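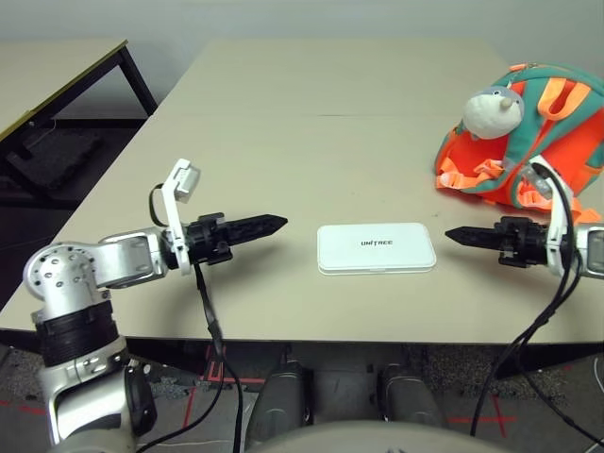

Figure 3. A flat item used in the packing study: white case with rounded corners, marked "UNITREE".

3.2 Items and packing order

The study looked at how the order in which things go into a school-size backpack affects how easy they are to get out again. We chose 12 items that people in our earlier survey at Lilwood said they carried on short trips. They were sorted into two groups, soft and flat. Soft items included plush toys, a scarf and a rolled T-shirt. Flat items included notebooks, a tablet sleeve and the white case in Figure 3. Each trial used one backpack and no more than six items, laid out on a bare table.

Flat items gave the most trouble during coding. A case with rounded corners and a plain top can go into a bag on its face, on its long edge or on its short edge, and the three count as different placements in our scheme. Wajid Butt and Yatziri Aguirre coded placement separately from the session notes. They disagreed on 43 placements, nearly all of them flat items standing on an edge, and settled these by going back over the notes together. We kept the rule used in the Peduncombe pilot: an item is "on edge" if its widest side faces the front or back panel of the bag.

Soft items were simpler. A plush toy takes the shape of the space it is given, so we recorded only its depth in the bag, as bottom, middle or top.

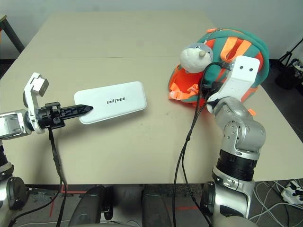 Top placement was used for any soft item that could be seen in the opening with the flap open. If a flat item was still on the table at that point, the trial was coded "soft first". Soft-first trials matter for the retrieval measure in Section 4, where a flat item added late tends to slide down between the toy and the side of the bag and is slower to find by touch.

Across both sites, Darkgate and Lilwood, we coded roughly 2,000 placements. Trials in which the bag fell over before the first item was in were dropped and run again. We did not control for the color of the bag or its lining, although Pandey bags with a dark lining were left out after the pilot because small items were hard to see in them. Closing the flap was coded as a separate step and is not included in the packing times reported below.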